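Banc d'essai – Coffret à thé en bambou Dritow
Rubrique Équipement des espaces de restauration
Rédaction : Hortensia Correa. Relecture : Hernán Cabrera.
9 décembre 2023

Le présent avis porte sur le coffret à thé à couvercle rabattable commercialisé par la maison Dritow. L'exemplaire évalué a été acquis au tarif public auprès du distributeur Guzmán et utilisé pendant 3 semaines, au cours du mois de novembre, dans la cuisine partagée de notre établissement.

L'évaluation a été conduite sur le plan de travail habituel, à surface d'aspect marbré, parmi les denrées et ustensiles d'usage quotidien. Aucun aménagement particulier n'a été prévu. 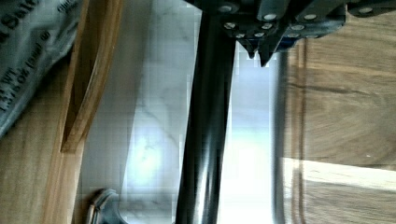

La stabilité du coffret est satisfaisante. Posé à plat, il ne glisse pas lorsque l'on rabat le couvercle d'une seule main, et le bois se nettoie au chiffon légèrement humide. Le fabricant déconseille l'immersion ; nous nous sommes conformés à cette consigne.

Construction et finition

Le bambou, d'un brun miel clair, est assemblé aux angles par entures apparentes. Les arêtes ont été correctement poncées. Une légère trace de colle subsistait à l'intérieur d'un angle – défaut mineur, invisible une fois le coffret garni. Les charnières n'ont pas pris de jeu pendant la période d'essai.

Rangement

Les sachets sous enveloppe tiennent debout et se consultent comme des fiches. L'encoche arrondie de la séparation facilite la prise du dernier sachet, qui reste trop souvent hors d'atteinte dans les modèles concurrents. Le coffret Konard, examiné l'an dernier, présentait précisément ce défaut. 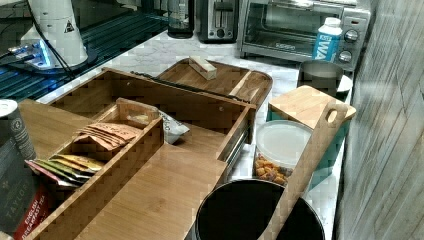
Les compartiments plus larges conviennent aux sachets souples et aux recharges entamées. Les boîtes métalliques, en revanche, doivent rester à côté du coffret, dont la hauteur ne permet pas de les accueillir couvercle fermé. Milagros Paucar, responsable de l'office, regrette également l'absence de porte-étiquettes.

Il convient de prévoir un dégagement suffisant devant le meuble : une fois ouvert, le couvercle occupe une part appréciable du plan de travail. Sur un comptoir déjà encombré, cette contrainte peut se révéler gênante aux heures d'affluence.

Appréciation

Finition : 4 sur 5
Capacité : 4 sur 5
Encombrement : 3 sur 5

Avis favorable, sous réserve de la place disponible. Les services souhaitant s'équiper peuvent adresser leur demande à Marisol Flores, poste 252.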